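Tamuno Arm Club

The Tamuno Arm Club is the student robotics club at Cleltstead, and I'm writing this page because I've been in it for 2 years now and the old entry was three lines long (and one of them was wrong!). We meet in the Arkomlow building after classes and we build, wire and program small robot arms, mostly in pairs. The club started with a budget of 400 dollars and a box of used servos, and it now has 67 members on the mailing list, though plenty of them only turn up when there's pizza.

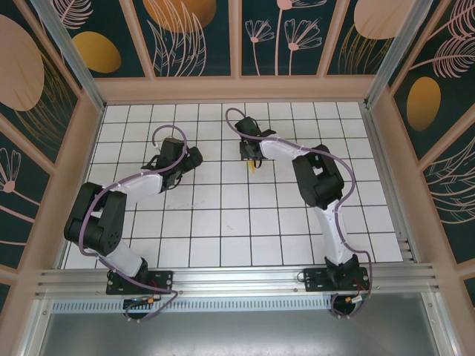
Our big yearly project is the Plorholm Challenge, which we run ourselves every July. Teams get one table, two arms and a bunch of small items to move, and you score for clean pickups and for handing things from one arm to the other. Everybody thinks the grabbing will be hard, but I'd say cables eat up way more practice time. On our arms the purple cable is tied along the links and left with a big loop up by the gripper, so the wrist has slack to turn. Pull it tighter and you'll be sorry!

The record score is 856, set by Gadisa Belay's team, and my own team hasn't come close yet. New members can join at any point in the year, no experience needed.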